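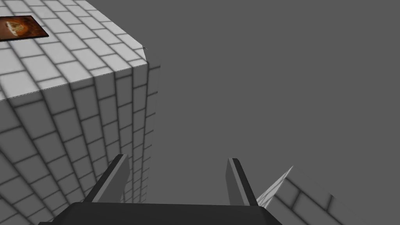

What is a catalogue raisonné, and why would a printmaker's heirs want one?

It is a complete scholarly record of an artist's known work, with the title, date, medium, dimensions and history of ownership for each piece, and heirs want one for the simple reason that museums and buyers rely on it when deciding whether a print is authentic.

The estate of Jörg Hellwig waited a long time for its own. When the first volume was released on Monday, February 13, 2023, it brought to a close a research effort housed at the Amaral Print Study Center and edited by its senior cataloguer, Shiyu Yin. The volume covers the woodcuts and linocuts. A second, on the etchings, is in preparation.

Hellwig trained as a typesetter in Arnberg and came to relief printing through the trade. His earliest sheets were made on the shop's proofing press after hours, and they have the look of a compositor's work, with wide margins and figures set against blank ground as if they were letters. He seldom numbered an edition before he turned forty. Impressions were given to neighbors, traded for paper or left with framers, and it is this habit that made the cataloguer's task so difficult.

The study center's files now hold 3583 individual impressions, each examined in person or through a lending institution's records. From these the editors established 230 distinct compositions, among them 34 that had not appeared in any earlier checklist. Six remain in dispute. They are listed in an appendix, where the arguments for and against each are set out at length.
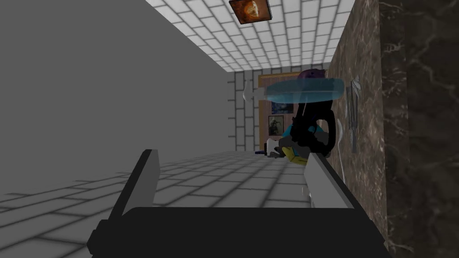 Hellwig's mature style is best seen in the Fatus suite, the group of large woodcuts he began after moving his studio to a former dairy. The subject throughout is the bare interior. There are no sitters and very little furniture, and the artist depended on a small range of grays, printed from separate blocks, to distinguish one surface from another. A plain gray wall meeting a floor of large square tiles, all of it tilted as it is here, would have given him enough for a full sheet. In the third print of the suite the floor lines alone carry the sense of depth, and the wall is a single unbroken tone. Collectors of the period found these works severe. They sold slowly, and several complete sets stayed in the artist's possession until his death.

The catalogue entries for the suite are the most detailed in the volume. Yin compared the surviving blocks with the printed sheets and identified three states of the title print -- two more than Hellwig's own notebook records. Her essay proposes that he recut the horizon after seeing the first proofs under daylight.

"He was a careful workman and a careless bookkeeper," Yin said in January, shortly before the volume went to the printer. "We could trust the blocks. The notebooks had to be checked line by line."

The production deserves mention as well. Cloder, the publisher, has reproduced every composition at a consistent scale, with details of the papermaker's marks where these assist in dating. The notes are placed at the foot of the page, a courtesy to readers that has become uncommon. The index of former owners is thorough, though the concordance with the earlier checklists is printed in very small type and would benefit from a larger setting in the second volume.

An exhibition drawn from the study center's holdings accompanies the publication. The Fatus suite hangs in the east gallery, and the blocks are shown in cases nearby. Visitors wishing to consult impressions not on view may request an appointment in the reading room.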